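Planning and Buying a Second Two-Arm Cell for Connector Work
Senior Project Report, Purchasing and Planning Section
Fikri Sinaga and Syahrul Lumbantobing
Submitted 20/08/2026

1. How this section came about

When we started in May we thought the buying part of the project would be done in an afternoon. We had the department's money, we had a wish list, and we had the older cell in the lab to copy from. Syahrul had even made a spreadsheet before our first meeting, with a column for links and a column for prices and a very hopeful column called "arrived." It took us most of the summer to fill that last column in, and a few rows are still blank as we write this.

Our job was to plan a second cell for connector tasks, by which we mean plugging, unplugging and handling USB connectors and cables on small computers. The finished cell should be able to do everything the first one does, and our budget was $2,000, not counting the arms themselves, which the department had already ordered through its own account. Everything else was ours to choose: the gripper parts, the cameras, the work surface, the rails and clamps, the cables, and the things the robot would practice on.

We are writing it up at some length because next year's group will probably have to buy a third one, and we would have loved to have something like this to read. Please forgive us if some of it seems small. The small parts were what held us up.

2. Looking at the existing cell first

Our advisor's first suggestion was to leave the catalogs alone for a week and spend time with the cell that already works, writing down every part it uses, including the ones we would never think to put on a list. We did this over several sessions, with the arms working around a mini PC, and took turns watching and typing.

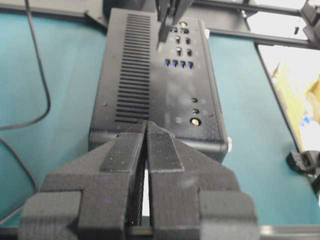
The list we came away with was nearly twice as long as the one on the spreadsheet. We had the big things, of course. What we had missed were mounting brackets, edge clamps, a spare mat, cable ties, short extension cables, and the grip pads for the fingers. The pads were a surprise to both of us. We had been thinking of a finger as one piece, printed and finished, but the pad is where the wear happens, and we now treat it as a supply that gets used up, like tape or sandpaper. It has its own line in the budget.

We also learned to think about reach before thinking about price. Two grippers working over one small computer need room to come in from different sides, and the cables already attached to things need somewhere to go. Our first drawing had a smaller table because a smaller table was cheaper. Fikri laid it out in masking tape on the floor of the hallway and we could both see that the arms would spend their time avoiding each other. We went back to the full size and found the difference somewhere else (see section 5).

3. Buy or print?

The fingers were our longest discussion. Ong sells a ready-made pair that would have fit our grippers with an adapter plate, and they looked very nice. They were also more than we wanted to spend on something that gets bumped into computer cases all day. The other choice was to print our own, and the campus print shop, Cutwood, was willing to let us run jobs overnight at the student rate.

We ended up printing. The quote from Cutwood covered four pairs for less than the price of one pair from Ong, and having spares on the shelf seemed more useful to us than having one perfect set. There are costs that don't show in the quote, and we would like to be fair about them. Our first pair came back with holes that were too tight for the screws, and that was our own mistake in the drawing. The second pair was good, but the tips did not meet evenly until we had spent an evening with a file. If your group is short on time and not on money, the ready-made ones are a perfectly sensible purchase.

For the pads we bought a sheet of ridged rubber and cut it by hand. Syahrul would like it recorded that a fresh blade matters a great deal.

4. The computers and connectors

It seems funny to put this so late, when it is the whole reason for the cell, but that is the order in which we got to it too. We had assumed that any old computer from the surplus room would do as a practice target. Then we sat down and wrote out what a good target needs, and the list got longer than we expected: several ports of the same kind so that a task can be repeated in different positions, a case light enough to be picked up and turned over, a body that won't slide away the first time something pushes on it, and enough of them available that we can replace a broken one with the same model.

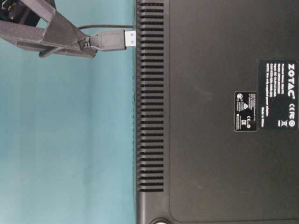
Mini PCs meet most of these needs, and used ones are not expensive. We bought three from a reseller, all with the power supplies missing, which brought the price down nicely and made no difference to us because the units will never be switched on. We do recommend asking the reseller for a picture of the ports before paying. One listing we nearly bought from turned out to be for a model with most of its ports on the far side, and we would have had to redo the layout.

For the connectors themselves we ordered 20 USB plugs on short leads from Tokudex. We had planned on ten. Our advisor asked how long we thought a plug would last under daily use, and since neither of us had an answer, we doubled it. The housings are easier to hold than thin cable, so we chose plugs with a longer body and a proper strain relief, even though they cost a little more each. We think this is one of the better decisions in the whole project – a plug that is hard to hold wastes everybody's afternoon, and the extra came to less than a lunch.

5. Where the money went

Our order sheet finished with 41 lines on it and a total of $1,837 including shipping. The biggest share went to the cameras and their mounts. We wanted a wrist camera for each arm and one fixed camera looking across the work surface, and we priced the same setup from two suppliers. Ollasov was cheaper on the cameras but charged separately for the mounts and the cables, and after adding it all up the two quotes came out close. We went with Ollasov anyway, mostly because everything could ship together.

Next came the table, rails and clamps. This is where we made back the money for the larger table, by taking a plain top and asking the machine shop for offcuts of rail. Some were a bit longer than needed and we simply let them stick out at the back. After that came the mini PCs, then the printing, then the plugs and cables. Mats, pads, screws and ties were the smallest group by cost and the largest by number of lines.

The rest we have left unspent on purpose. We were tempted to put it into a nicer light for the table, and had one sitting in the cart for a while, but we had already been caught twice by things we forgot, and we wanted the next person to have something to fall back on.

6. Timing

We underestimated this more than anything else. Stock items came within a week. Anything that needed a department signature took two to three weeks before it was even ordered, and we did not know that you can put several suppliers on one request form. We filled out a separate form for each one and waited for each one. Please don't do that! Put them all together, and send it in before exams, when the office is quieter.

The printed fingers took longer than the bought parts would have, if you count the mistake. Counting only machine time, they were quick.

Two things are still outstanding. The second wrist mount was sent with the wrong bolt pattern and is being exchanged, and the spare mat is on back order. The cell can be assembled without either of them, though it will have to run with a single wrist camera until the mount arrives.

7. What we would change

We would make the parts list from the working cell before opening a single catalog, and we would do it with both of us present, as we each noticed different things. Fikri caught nearly all the mechanical parts and Syahrul caught nearly all the cables.

We would order spares of the cheap parts the first time. Paying shipping twice on a bag of screws is a sad feeling.

We would also talk to the people who use the first cell earlier than we did. They had opinions on clamps that would have saved us a return, and they were very kind about being asked the same questions over and over. The full order sheet, with part numbers and the dates each item was requested and received, is in Appendix B, and the finger drawings with the corrected hole sizes are in Appendix C.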